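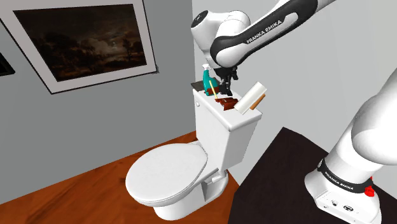
Skunley bench notes
Monday, May 9, 2022
Sim bay, second half of the term

Tidy-the-bathroom task is finally loading start to finish without me touching a config by hand! Writing this up tonight while I still remember which switches I flipped. Niilo, if you're reading before Thursday, skip to "Still broken".

Got in after lectures and pulled the new scene branch. First load had the arm base sunk into the tabletop so the solver was fighting it the whole time and every joint was buzzing. Raised the base mount, reset the home pose, reloaded. Quiet. Then the gripper could get over the toilet tank with the elbow still bent, so we have reach to spare on the near end. I was sure we'd have to shift the table closer. We don't. Very pleased.

The tank lid is a great work surface for this, much better than the counter we used in the last scene. It's narrow, it's got rounded corners, and anything you bump goes straight over the side. Spray bottle on the left, lint roller on the right with its roller end out past the edge of the tank. The roller is my favourite object in the whole set. It's tilted, it's got a round end and a handle, and the gripper has to decide which one it wants. When we start with the gripper pointing straight down the handle is the better bet by a mile.

What I ran

Warm-up was the scripted reach, no grasp. Come down over the lid, stop above the objects, go back up. Did it until I stopped seeing contact warnings, then moved on to grasps.

Spray bottle first. 11 tries with the plain top-down approach, 7 of them held through the lift. I watched the misses back at quarter speed and they're all the same miss - the fingers come down on the trigger head, the bottle tips, and one finger ends up on the wrong side of it. Turning the wrist so the fingers close across the body of the bottle ought to fix most of that. Didn't get to it tonight. Somebody please try it, it's a one line change in the grasp table.

Yellow stick is a nuisance. It leans in front of the bottle, so it gets dragged along whenever the bottle moves, and then it's lying across everything else. Two options as I see it: make it the first pick every time, or let the planner choose and see if it learns to take the stick first. I like the second one a lot more. Niilo likes the first one because we have a demo to give. Fair.

Lint roller: only had time for a handful. The handle grasp works and it looks lovely when it comes up. The bad ones get hold of it too near the roller and it swings.

Flat reddish-brown thing near the front of the lid: skipped. Too low for the fingers the way they're opening now, they hit the lid before they get around it. Might need to slide it to the edge first and pinch it there. That would be a really fun little sub-task for one of the first years if anyone's keen.

Settings that worked (copy these, don't trust the ones in the old readme)

Physics rate 400 Hz. Lower than that and the bottle jitters in the fingers.
Gripper force left at default. I tried cranking it and the bottle shot out like a bar of soap.
Approach speed halved for the last bit of the descent.
Collision margin on the tank turned down, otherwise it thinks the gripper is touching the lid when there's clearly a gap.
Object friction as per Nogueira's sheet, except the roller, which I bumped up a touch.

Logged 66 episodes in total counting the warm-ups. They're in the shared folder under Pesside, sorted by object. The ones with "x" on the end are from before I fixed the base mount, so don't train on those. I'll delete them once I've made a plot of how bad the joint noise was, it's a nice before and after for the report.

Colour note: teal bottle on white tank segments beautifully, basically free. The roller is another story, white on white, and the mask kept losing it and finding only the handle. I tried nudging the light over and got a bit more shadow under the roller end. Better but not fixed. I'd rather not recolour the roller just to make our lives easier, the Ikville judges did ask last November whether we'd picked easy objects and I want a good answer this time.

Still broken

- Reset sometimes drops the stick through the lid. Seems to be a thin collision shape. Fatten it up?
- The far back corner of the lid is awkward. The small flat item sits behind the bottle and the planner just gives up on it. Could be fair enough until the bottle's been moved.
- Home pose is saved in two places. It has to be one place. I lost most of an hour to that.
- Success check counts a grasp as good even if the bottle is hanging by its nozzle. Needs an upright test.
- The render preview crawls when the painting and the second frame are loaded at full texture size. Dropped them down, can't see any difference from the main view.

For Thursday

Niilo Savolainen has the workstation from four, I've got it after. Plan is wrist rotation on the bottle, then the full clear with everything on the lid in whatever order the planner wants. Even a messy full clear would make my week. If the stick bug is still there we'll leave it out and come back to it.

Also need to ask whether our travel form went in. And bring the long monitor cable back from the other lab, it's ours, it has green tape on it.

Later, same night: tried one wrist rotation before shutting down because I couldn't help myself. Held! Bottle came up straight and stayed straight all the way to the drop point. One go proves nothing but I was grinning at the screen like a fool. Saved as bottle_rot_01.

Print this page | E-mail this page

Contact the Skunley team | © 2022 Skunley Student Robotics | Back to top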